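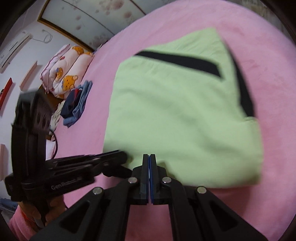 Green top with the black trim on the bed, one gripper in each hand, going for the bottom edge.

Wurnico Home Builders Board > Build Logs > Laundry folder at home, part two: hand grippers, hems, and a lot of opinions wanted

patchpocket
Posted 7:40 pm

Hello again everybody, and thank you to all of you who wrote such kind and useful things on part one. I read every reply, some of them twice, and I owe a few of you answers which I'll get to in the thread.

For anyone just arriving, the plan is a two-armed clothes folder that lives in a bedroom and works on top of the bed. I'm not trying to fold sheets or anything heroic. Shirts, light jackets, pants, kids' things. The arms are a secondhand Movetar pair that are still in pieces on my desk (the left shoulder joint is waiting on a bearing), so I've been spending January on the half of the project that doesn't need arms at all, namely me standing beside the bed with a gripper in each hand, folding the same clothes over and over so the software has something to learn from. I use Vi for the training side. It's slow on my old machine but it gets there overnight.

As of last night I've recorded 338 folds and kept 62 of them. I know how that sounds! A lot of the early ones I threw out because I was holding the grippers like barbecue tongs and waving my elbows all over the place, and no arm on earth is going to move like that. Then there was a whole batch where I kept changing my mind about which side to fold first. The 62 are the ones where I did it the same way from start to finish and didn't stop to think.

So, the hem. Collars are easy, sleeves are fine, but the bottom edge of a thin top lying flat on a fuzzy sheet is the hardest thing I've tried to pick up with two fingers in my life. The cloth wants to stay where it is. If I come straight down, the tips push a little wave of fabric ahead of them and I get a handful of it where I wanted one layer. If I come in low from my own side and slide, I catch the sheet along with the shirt about as often as I don't. 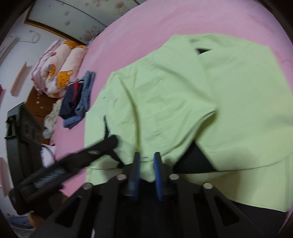

What has been working better is to set the fingers open right at the edge, press into the mattress a little, and close slowly while pulling toward myself. The give in the mattress helps, I think, because the tips sink and the hem sort of rolls in between the pads. I've been doing it this way since the weekend and my keep rate went way up. The trouble is that I can feel when I've pressed enough and the Movetar arms can't feel a thing. There's current sensing in the joints, but it's crude, and I don't want to find out how crude by having it punch the bed.

Three things I'd love to hear about, in no special order. Has anybody trained a press-then-close on a soft surface and had it carry over to real arms? Would you put a board under the sheet? And does it matter much that the garment has black parts on it, since I'm worried about fingers and trim looking alike to the model?

Sorry this ran long. They always do.

sump_and_spanner
Posted 8:05 pm

Always happy to see one of these go up, and no need to say sorry for length, I read them with my tea.

Board under the sheet, yes, every time, and I'd go further and move off the bed altogether. A mattress is different every time you touch it. You lean a knee on it and the whole surface tips. You're teaching the model that the floor of its world is jelly. I did my sock sorter on a plain table with an Ekness mat on it (the thin gray felt one) and I had a repeatable height to within a hair, and the hem pick was solved in an afternoon.

patchpocket
Posted 8:22 pm

I knew you'd say table! And I do see it. The thing is that the clean clothes land on the bed in this house. They've always landed on the bed. If I build something that needs me to carry the pile to a table and clear the table first, I'll have made a machine that gives me a chore. The bed is big and soft and it's already there, and the folded pile can sit up by the quilt while I do the next one.

sump_and_spanner
Posted 8:31 pm

Fair enough, but then you're choosing the hardest surface in the house for the sake of a few steps. I say that with affection.

quietcam
Posted 8:50 pm

I'm going to disagree with sump here, which I don't do lightly because that sock sorter is a lovely bit of work.

I trained a towel folder on a table and then tried it on a couch, and it was useless. It came down to the table height every time and stopped in midair, or else it went into the cushion up to the wrist. When I went back and recorded on the couch from the start, I needed a lot more folds, but it coped with me sitting on the other end, it coped with a blanket underneath, it coped with nearly everything. So if the bed is where it's going to live, record on the bed. The mess is the useful part.

On the pressing, I had the same worry about the arm not feeling anything. What I did was put a soft joint behind the fingers, just a short spring with maybe the travel of a ballpoint pen, and let the arm overshoot into it. The spring takes up the difference and the arm never has to know. It's crude but it's been on there since summer and I haven't touched it.

The black trim I wouldn't lose sleep over. What color are your finger pads?

patchpocket
Posted 9:04 pm

Blue! Fingers and body are black otherwise, and the pads down the inside are blue. Now that you say it, that's probably plenty for it to go by when the fingers are open. Closed up tight there's only a thin line of blue left to see.

I love the spring idea. Does yours wobble side to side? I'm picturing the tips wandering off just when I need them to line up.

quietcam
Posted 9:15 pm

It wobbled a good deal until I gave it a square guide in place of a round one. I'll dig out the drawing for you.

lintroller
Posted 9:38 pm

Long-time reader, not much of a poster, but I fold laundry for a living (hotel, then a hospital, then a hotel again), so maybe I can add something from the other side.

You're starting with the hem because the hem is nearest you. I understand that. But on a thin long-sleeved top, the hem is the last thing I'd grab. I'd pinch at the shoulder and at the side seam on the same side, lift, and let the weight of the cloth do the straightening on the way over. The hem then lands wherever it lands and you give it one tug. Seams are thicker, so they stand up a bit and they're easier for any kind of finger. Hems on cheap tops curl under and you end up chasing them.

Also, and please take this kindly, smooth it first. A fold made over wrinkles makes more wrinkles. One long stroke from the collar down with the side of the hand. Your machine could do that with the gripper shut.

patchpocket
Posted 9:56 pm

lintroller, I'm so glad you posted. I tried the smoothing stroke just now, with the fingers closed and held nearly flat, and it works nicely on the denim but on the green top the pads drag and the whole thing travels toward me. Maybe with a bit of tape over the tips? I'll play with it.

Shoulder and side seam I'm less sure of. My reach with the Movetar arms will be shorter than my own, and from the foot of the bed the shoulders are a long way off. I could lay everything out the other way around, collar toward me. Hm. I'd have to throw out my 62 and start over, wouldn't I.

sump_and_spanner
Posted 10:10 pm

You would, and I'd do it now while it's only 62. It hurts a lot more at 500.

quietcam
Posted 10:14 pm

No, keep them! Put them in a separate set and tag them as hem-first. Vi lets you mix sets by weight, and I've had good luck leaving an older set in at low weight so the model has seen more than one way of handling cloth. Record 50 collar-toward-you folds, train once with the old set and once without, and see which one does better. Then you'll know, and we can stop arguing at bedtime.

lintroller
Posted 10:20 pm

I don't know the software but I agree about not throwing work away. Even the bad folds teach your hands something.

sump_and_spanner
Posted 10:27 pm

I'm outvoted, I can see that. I'd still like the two runs to be on the same garment though. If you swap to the denim halfway you won't learn anything from the comparison. And while you're being scientific, would you please do me just a few on a board? Slide it under the sheet, same green top, same everything. If the bed wins I'll say so right here where everyone can read it.

patchpocket
Posted 10:41 pm

Deal! Same green top, collar toward me, 50 on the mattress and then a shorter batch with the board under the sheet. With setup and the ones I'll botch that's going to be almost 100 folds, so give me a while, my wrists complain after an hour of it. I'll put the recordings up next to the old ones with the tags quietcam suggested.

quietcam, whenever you find the drawing for the square guide, the size of the spring would be a big help too. The finger mounts on the Movetar are shallow and I don't have much room behind them.

quietcam
Posted 10:52 pm

Found the drawing, it was in the towel folder's box the whole time. I'll measure the spring tomorrow morning and post both. If your mounts are that shallow you may need to set it sideways and run it off a little lever, so take a look at how much room you've got beside the screws before you print anything.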